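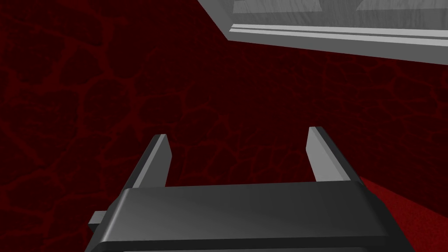 Is "virus-indexed" on lab-raised hostas worth paying extra for?

greyslatepots

I've been growing hostas for a good while, mostly in pots, and lost a fair chunk of the collection to Hosta Virus X after buying in cheap divisions. So I'm trying to be careful, but I'm also not keen on being sold a sticker.

Zenitz are offering young plants raised by tissue culture in plug trays, and every listing says "virus-indexed stock". They charge nearly double what Plandlow ask for what look like the same varieties, also from tissue culture, with no mention of indexing. I wrote to Zenitz asking what had been tested, how, and when. The reply said their stock is "laboratory produced under sterile conditions and therefore free from disease". That doesn't answer any of the three things I asked.

My understanding was that sterile culture gets rid of bacteria and fungi but a virus sits inside the plant and can be copied along with everything else. Have I got that wrong? And does "indexed" have a fixed meaning, or can anyone print it?

I'd be buying 29 plants, so the difference is real money to me. I can keep them away from the others for a season if there's any point.

tin_bath_hostas

You haven't got it wrong. Tissue culture is a way of making a lot of copies quickly. If the mother plant was infected, you can end up with a lot of infected copies in very clean jars. "Sterile and therefore free from disease" is the sort of sentence written by somebody in sales.

Indexing ought to mean that the mother plant, or the culture started from it, was tested for named viruses and came up negative. The trouble is the word on its own doesn't say which viruses, which method or how long ago. A plant tested once before it went into culture, then bulked up for years and grown on in a tunnel next to bought-in stock, could still be described that way by a cheeky seller. I don't know that Zenitz do this. I'm only saying the label wouldn't stop them.

Go back and ask for:

- the name of the virus or viruses tested for (for hostas you want HVX named, plus ideally the tobacco rattle and arabis mosaic types)
- whether it was a strip, a plate test (ELISA) or a PCR test
- whether they tested the mother plant, the cultures, or the plugs they are selling
- a batch number that ties the result to your tray

I did this with a different nursery and got a scanned sheet that covered 618 plants from a batch of 2000, with the batch code on it. That's a proper answer. If all you get is another paragraph about sterile conditions, I'd treat it as untested and decide on price.
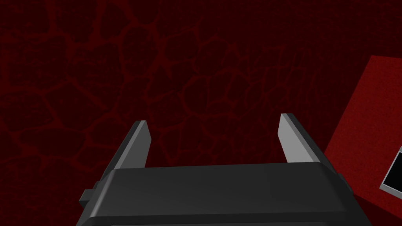
Two-fingered gripper facing a dark red textured wall (computer render)

One thing on cost. You can buy test strips for HVX yourself. You crush a bit of leaf in the buffer, stand the strip in it and read the lines. They aren't perfect, and a newly infected plant can read clear because there isn't enough virus in the leaf yet, so test once when the plants are in full leaf and again the following year. Testing every plant would eat your saving, so I'd pick a few of each variety plus anything with odd mottling or ink-bleed marks along the veins. Bear in mind that a few clear strips don't clear the whole lot.

Yes to keeping them apart. HVX moves in sap, so it's your knife and your fingers you need to worry about. Clean the blade between plants, every time, even when they all look fine.

Prakance_grower

I've bought from labs for years and never had a problem, the whole virus thing is overblown if you ask me. Get the cheap ones. If one looks funny bin it.

bench_four

I wouldn't go with the answer above. Some varieties carry HVX and show very little, and by the time one "looks funny" you may have cut through it and three of its neighbours.

I'd also be wary of paying double for the other lot on the strength of one word. There's a separate question you haven't asked, namely whether the plants are true to name. Tissue culture throws sports, especially in variegated hostas, where the margin can vanish or turn up in the middle. No virus test picks that up. When I ordered 500 plugs through a growers' group near Bhattacharjee, the virus results were fine and a good part of one tray had gone plain green. The seller said variation was "natural". Perhaps it was, but we'd paid for the variegated one.

So ask both firms what they do about off-types, and whether they replace them after you've seen a full season's leaves. Plugs are often too small to judge in the first year. Plandlow may turn out to test and just not bother saying so in the listing. Worth an email before you write them off.

greyslatepots

Thanks. Emailed both on Tuesday with the list. Plandlow came back the same afternoon: mother plants tested for HVX by ELISA, the plugs not tested at all, and they'll replace wrong colours if I send a photo in the first season. Less than I'd like, but at least it's a plain statement. Zenitz have sent me their brochure again.

I'll take a few from Plandlow, buy some strips and hold off on the rest until I've seen them in leaf.

Last updated: October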